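Take 426. Maxine had her hands in the arms again - the left one always lagged a bit, she'd learned to wait for it.

"Forty more by Friday," Estela Espinoza said from the door. "Prornthorpe called."

"Forty good ones or forty?"

"Good ones."

Fine. Shirt down, crumple it, start recording. Find an edge. Pinch. Lift. Tinness wanted mistakes in there too, the small kind, grab wrong and fix it, so the model would see what fixing looked like. She had no trouble supplying those.

Her mother had folded for a living. Hotel sheets in Palma, three seconds each, never looking down. Maxine looked down all day, at two wrist feeds and a green shirt.
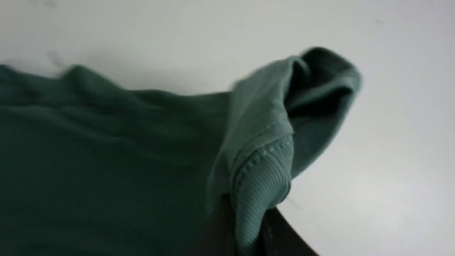
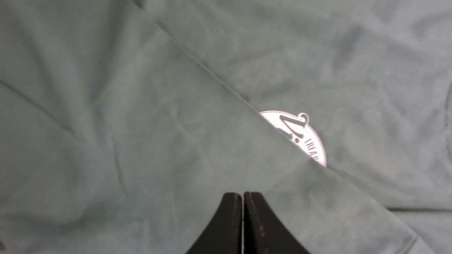
She marked the take, wrote "slow but ok" in the notes, then changed it to "ok". Coffee cold. Shoulders bad.

"Does it ever get tired of you?" Estela said. Still there, coat on.

"It hasn't met me yet. It only gets the files."

Estela thought about that, or about teh bus. Then she left and the lights in the hall clicked off behind her.

Maxine shook the shirt out and dropped it. Take 427.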